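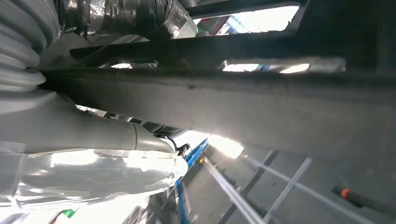 Figure 1. View from the wrist camera at the work cell. Arm segments and bellows on the left, the dark grey beam across the middle.

Progress report to Wirodico
Project Mistuter: choosing usable wrist camera images in strong backlight
Reporting month: September
Report submitted 8 Oct 2025

1. Where we are

In the last report we promised a first version of the image selection method and a test of it on material from the real cell. Both are done. The comparison with a second cell is not done, and we explain the delay in section 4.

The question of the project has not changed. The wrist camera sees much of the arm itself, and strong light enters behind the parts. In Figure 1 the light comes from behind and below the arm, and there is a hazy white area between the arm and the beam. The plastic film on the lower segment gives strong reflections too. Our earlier method took a single brightness value for the complete image, and with such a view it often rejected images in which the beam edge was still good enough for measuring.

2. Method

The new method, which we call Tak inside the team, works in two steps. First it removes the regions that belong to the arm. The mask for this is calculated from the joint positions, so no training is needed for this step. Then it divides the rest of the image into small tiles and gives each tile a score for contrast and for overexposure. An image is accepted when enough good tiles lie along the expected edge of the beam.

The mask was more difficult than we planned. The wrinkled film does not follow the shape of the arm model, and a mask with the exact outline left bright spots at the border. We now make the mask wider on the wrapped segment only. The cost is that we lose a part of the view there.

3. Results in September

We recorded over 2000 images during the month and labeled 1028 of them by hand as usable or not usable for edge measurement. Of the labeled images, 900 were used to set the thresholds and the other 128 were kept for the test.

On the test images, Tak made clearly fewer wrong rejections than the old method. Wrong acceptances stayed at the same level. They come mostly from positions where the silver foil on the duct is near the search area and its creases look like an edge to the program. We consider this the most important weakness at the moment.

The test set is small, and all images come from one cell. We would ask you to read the result as a first indication -- it is too early to say how the method behaves with other lighting.

4. Delays and changes

The recording at the Dakden site was planned for September and did not take place. The calibration of the camera mount there was not finished in time. We used the free days for labeling, and for this reason the labeled set is larger than in the work plan.

No change of the budget is requested.

5. Next steps

Until the next report we plan three tasks: a rule against false edges from foil, the recording at Dakden, and a second round of labeling by a different person, so that we can report how well two people agree. If the Dakden recording is again not possible, we will inform you before the end of the month and propose a replacement.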